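Hodik Clurnulcombe Harbor Jigsaw, 1000 Pieces: My Review

I'd been eyeing this one since before Christmas, and then Itenell put it on sale in May and I caved, obviously. If you've read my other puzzle reviews you know I'm a sucker for a harbor. Boats, stacked-up houses, laundry lines, a cat on a wall somewhere. Clurnulcombe Harbor has all of that plus a ferris wheel for some reason, and I loved it a lot, with a couple of grumbles that I'll get to.

First the box. Hodik changed their boxes a while back and I wasn't happy at the time (I liked the old square ones because they stacked!), but the new long shape has grown on me. It's sturdy, the lid comes off without a wrestling match, and there's a proper fold-out poster inside so you're not squinting at the lid the whole time. The poster is nearly the size of the finished puzzle, which my eyes really appreciate. The colors on mine are a touch warmer than the colors on the pieces, mostly in the water, so don't panic if your blues look a little greener than the poster says. I spent a good while convinced I had somebody else's sea.

The pieces come in one bag, and it's a paper bag now. Hooray for less plastic, but the seam on mine had opened a little in the box, so open yours over something with sides. There was puzzle dust too, more than I'm used to from Hodik. I tip everything into a colander and give it a shake over the trash before I start, and I'd really recommend that with this one, especially if you sneeze as easily as I do. 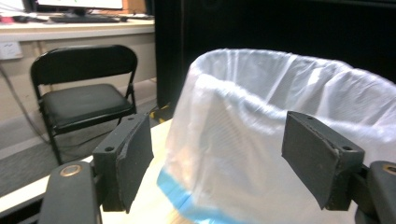

Is it too hard for somebody who has only done small puzzles?
It's a friendly choice for a first big one, as long as you leave the sky for last. The houses are all different colors and there are signs and striped awnings everywhere, so you can nearly always find a corner to work on.

The cut is what Hodik calls random, and it's my favorite thing about them. You get long skinny pieces, pieces with wings, pieces with a straight side that have no business being anywhere near the border. That last kind fooled me for an entire evening. I had the frame done except for one spot, and I was all set to write a very cross email, and then the missing edge piece showed up in my pile of rooftops looking innocent. So, no missing pieces here. I did have one piece with the picture layer lifting at the knob. A dab of glue on a toothpick fixed it and now I couldn't tell you which one it was.

Fit is snug. You can slide a finished chunk across the table without it falling apart, and with the bigger sections I could even lift them if I held my breath. There were a few false fits in the water, though, and this is my main grumble. The water is gorgeous but it repeats a lot, and with a snug cut you can put a wrong piece in and have it feel exactly right. I had to redo a strip in front of the fishing boats. If you run your fingertip over the join you can usually feel a wrong one, there's a tiny ridge.

Now the order I did it in, for anyone who likes to know these things (I always do!). Border first, then the ferris wheel, then the row of shops, then all the boats. After that I filled in the hill behind the town from left to right, and the water and the sky were what I had left. The hill was the surprise for me. I thought it would be a slog, all those little windows, but every house has some silly thing going on. There's a lady watering a plant that's clearly plastic. There's a window with a trombone sticking out of it. The artist must have had a ball.

The sky was the slog. It's a sunset, so it goes from peach to pink to a sort of lavender, and the changes are very soft. Sorting those by shape is the only way I got through it. I'd also say do the sky in daylight if you can. Under my lamp in the evening the peach and the pink turned into the same color, and on Wednesday I gave up and went to bed with a hole in the clouds, then filled it in before breakfast without any trouble at all.

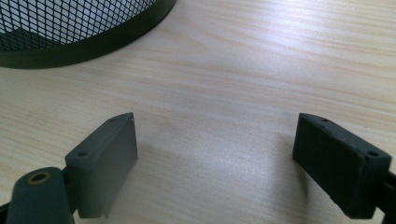
Glare is the other thing I wanted to bring up. Hodik says the finish is linen, and it does have that nice woven texture when you touch it, but it's shinier than the linen finish on their older puzzles. With a lamp straight overhead I kept having to tilt my head to see the darker pieces. Moving the lamp over to one side helped. If you're picky about glare, the matte ones from other makers are still better, and I wish Hodik would go back to whatever they were using before.

I also bought the Voyle sorting trays in the same order, so a quick word about those. They're the stackable kind with a low lip on one side, and you can slide pieces out along the lip without picking them up. I got 3 of them and wished I'd bought more, because I sort by color and by shape and I run out of places to put things. They stack well when they're full, which is handy if you need your table back for dinner. The lids are sold separately though, boo! For what the trays cost, I think a lid should come with them. They also slide around a bit on a smooth table, so I put one of those rubbery shelf liners under mine and that did the trick.

Back to the puzzle. It took me five evenings from opening the bag to the last piece, and I'm a medium-speed puzzler who gets up for tea a lot. The finished picture is really cheerful and I left it out for the whole weekend so I could keep looking at it. I thought about gluing it, then decided to pass it on to my sister, who will want the trombone window for herself. The pieces came apart cleanly, with no torn knobs, and it all went back in the box with room to spare. Do put the pieces in a zip bag and not back in the paper one, which won't survive a second round.

I'm giving the puzzle 4 out of 5. I took the point off for the dust and the glare together, and if you catch it on sale like I did you may not mind either of them. The trays get a 4 as well, and they'd have had the full score with lids. Hodik has a winter version of the same harbor coming, with the ferris wheel lit up and snow on all the roofs, and I've already asked Itenell to let me know when they have it in. Snow, though. All that white! I may need to clear my calendar.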